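**January 3, 2018. Back bench, glaze and slip room**

First day back and the kiln room smells like a wet dog that has been to church. Somebody left the damp cupboard open over the break, so the two trays of test tiles I laid down in December are bone dry and curled up like potato chips. Starting the casting slip series again from tile one. Happy new year to me.

What we're after, for Kaede, who missed the last meeting and has asked me twice: a porcelain slip that casts tall thin pieces without slumping at cone 10 and without the seam line coming back from the dead in the glaze firing. The Pandholm order wants long shapes. Everything we know how to do well is short and round.

Batch A, mixed this morning:

- 400 g dry body, the usual Ruggiero bag (the old one, with the tape on it)
- water by eye, then by scale when my eye was wrong
- deflocculant in drops, Hrefna's bottle, label long gone
- sieved twice, the second time because I dropped a piece of the first sieve in it

Poured like heavy cream for ten minutes, then thought better of it and set up like pudding in the jug. Over-deflocculated, I'd say. Guido says under. Guido says under about everything, including soup.

Batch B: same, half the drops, left to stand through lunch. Much nicer. Stirred it, let it rest, stirred it again, and it came back to life without sulking. Cast weight of the first test bar out of the mold was 369 g. The second was 309 g from the same mold with the same pour time. I don't have an explanation for that and I'm not going to make one up before I've checked the scale, which sits on the bench with the short leg.

Molds: the plaster from the Flumell delivery is still drinking too fast. Walls are thick at the bottom and thin at the lip, when I'd like the reverse or, if we're dreaming, even. I drained the last mold on a tilt instead of flat and got a cleaner inside edge. Try the same with the big one when Morena is around to take the other end. I tried it alone once.

Proportion is the other headache. Ilaria wants the widest part at the top and a narrower rounded foot, and she's right that it looks better, but that means the heaviest clay is also the highest clay, and porcelain at top temperature has the backbone of warm butter. 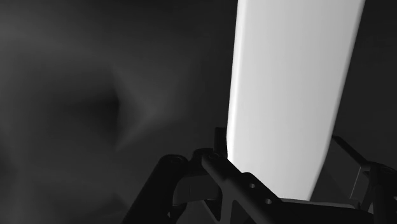

*Tall white form, rendered. Wide end up, rounded foot.*

Notes to self on that shape, if it ever sees a fire:

Fire it lying down? Then it warps along the length and we get a very expensive shoehorn. Fire it hanging? Needs a hole, Ilaria will not have a hole. Upside down in a sand-filled sagger, wide end in the sand, is my favorite so far. The foot would then get glazed last and look it. Could leave the foot bare and call it a decision.

Guido wants to try a prop of the same clay, so it shrinks along with the piece. I agree, which annoyed both of us. Alumina wash between the two, a proper coat this time. I still have the cup that married its prop in December. It holds pencils, at an angle.

Kiln: the bottom element took almost 3 hours to show any color on the bisque warm-up. Wrote it on the kiln sheet under the last time I wrote it on the kiln sheet. The Grukutura people want their sinks fired next, so if that element dies it should please do so on my tiles and not on their sinks.

To do:

- [ ] check scale against the brass weight, on the good bench
- [ ] Batch C, same drops as B, a touch less water
- [ ] dry the big mold properly, by the wall, NOT on the kiln lid (Guido)
- [ ] ask Hrefna what is in the bottle
- [ ] close the damp cupboard

Later: Hrefna says she thought it was my bottle.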